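Threads > Home & Workshop > Small Projects

February 15, 2024 · by the Sindale bench account
2 min read

Okay, a slightly long one about the wooden board, because a few of you asked after I mentioned it in November and I never properly answered. Get a warm drink!

It's a glued-up board, the kind made from strips of pale wood, and I love it far more than a person should love a flat rectangle. I sort blocks on it, I lay out little parts on it, I once ate a sandwich off it (sorry).

The strips don't match and I've stopped minding. One runs a good bit darker, a sort of honey tan, and it has become my line. Finished things go behind it, everything else waits up front.

It lives on the blue metal table, the one with all the little holes. Wonderful table, very sturdy, but set a small bead down on bare metal and you'll be fishing under there with a flashlight. Hence the board.

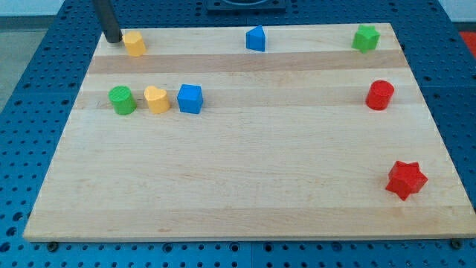 So anyway, the blocks. The set I use came from Kinyua in a big mixed tub, 100 pieces, and I've been slowly thinning it down to the ones that stand up nicely and look good together. The flat-sided ones are my favorites — they stay where you put them, bless them.

Cylinders are lovely too but they need a calm hand. Lay one on its side and it will go exploring.

Somebody asked about cleaning. Damp cloth, wipe along the strips, then a dry towel right after. I don't soak it and I don't leave it leaning by the radiator anymore. Learned that with the last board, which now has a bend you could serve soup in.

For oil I use the Donis one, a thin coat every 4 months or so, and I let it sit overnight before anything goes back on. The Dredau wax smells nicer but it left mine a little tacky — maybe I used too much, I usually do.

And please leave yourself some open space at the front! I used to cover the whole thing edge to edge and then had nowhere to put whatever I'd just picked up.

Next up is the tub lid, which has cracked again. If you've found a tub with a lid that lasts, I'd really love to hear about it.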